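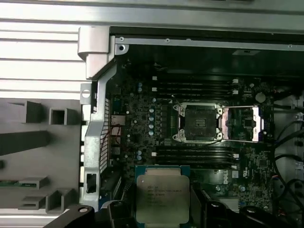 A processor over the lower part of the board, below the socket, with the retention frame hinged open to the right.

Replacing a desktop processor is a short job made up of small tolerances. The part is square, the socket is square, and only one orientation is correct. Zillov, which refurbishes office computers at Andover, sets aside 30 minutes per machine for the work, most of it spent on access and cleaning.

The case is laid on its side so that the board is level. With the board upright, a processor released early can slide across the contacts. With the board flat it stays where it is put, and the retention frame can be swung clear and left alone.

The processor is held by its edges and lowered squarely, without sliding. The alignment marks are checked first. No pressure is applied by hand at this stage; the frame supplies it when it is closed. A part that sits proud at one corner is lifted and set down again.

Memory slots near the socket limit the approach. Zillov's bench notes call for the latches to be inspected before the processor is brought in — a latch left standing open is easily caught.
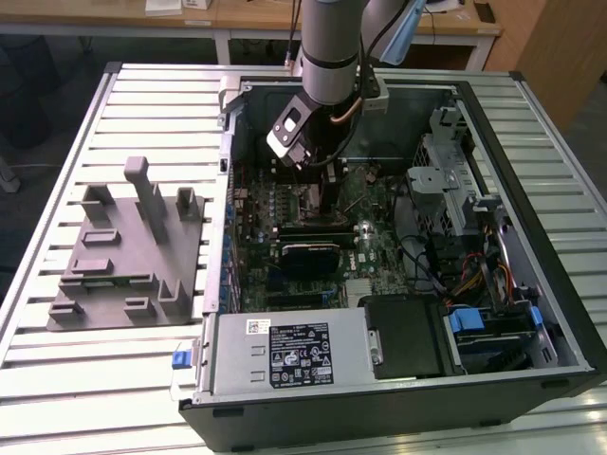 An open tower on the slotted bench, with the graphics card across the board and the power supply along the bottom.

Full towers take longer than bare boards. Cables are the usual obstruction, and the notes ask for them to be moved towards the drive cage before any card is unseated. The graphics card comes out next if it restricts the view, then the cooler. Old thermal compound is wiped off and a fresh layer applied before the cooler goes back.

The bench top is slotted aluminium. Stops can be fitted along the grooves to suit different cases, although a dropped screw has to be fished out of them. Zillov keeps 2 benches of this pattern, both supplied by Bamness, and has put 700 machines across them.

Practice is done away from customers' boards. The Mbeki plate, a mock motherboard, gives the spacing of the main parts with nothing on it that matters if it is scratched.

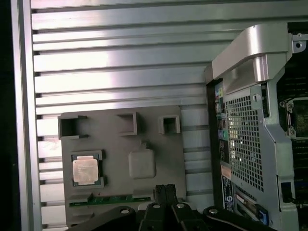

Fitting to the plate

The plate is mounted flat on the slats. It has a socket frame for a processor, a raised blank pad and three hollow square sockets of different sizes along its upper edge. Trainees begin with the processor, as it allows the least error, and repeat the placement until it needs no correction. The remaining positions follow in any order.

Work on a live board starts the next day, under supervision.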